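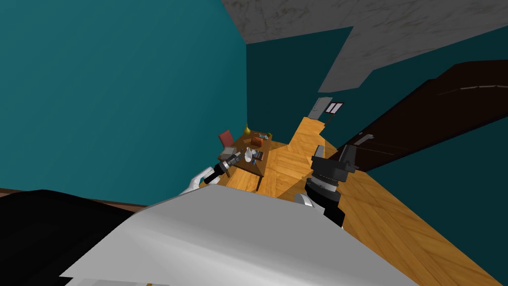 I've now lived with two tins of the Tosberg matt wall paint on my back bedroom, and I feel ready to give it a proper write-up. I'd been dithering over the colour since December (my sister will confirm this, at length), and what settled it was seeing teal walls carried right down to a thin brown baseboard, with a mottled grey ceiling on top. That brown line does a lovely job of warming it all up, so I kept my old skirting just as it was and only painted above it.

The paint itself goes on like double cream. It hardly spat at all from the roller, and it barely smelt, so I slept in there the same night with the window open. The tin says two coats. I needed three on the chimney breast, where the old magnolia kept grinning through, and I'd have been cross if I hadn't bought the spare tin for £31, which is not cheap, is it?

Drying is quick, almost too quick on a warm day, so do your edges in short stretches or you'll get a line you can see from the landing. I did, behind the door, and it's staying there!

It wipes down nicely too. Tea came off with a damp cloth, though the patch looks a touch shinier if you catch it by lamplight. Four stars out of 5 from me, and I'm already eyeing up the hall.

Coralie Costigan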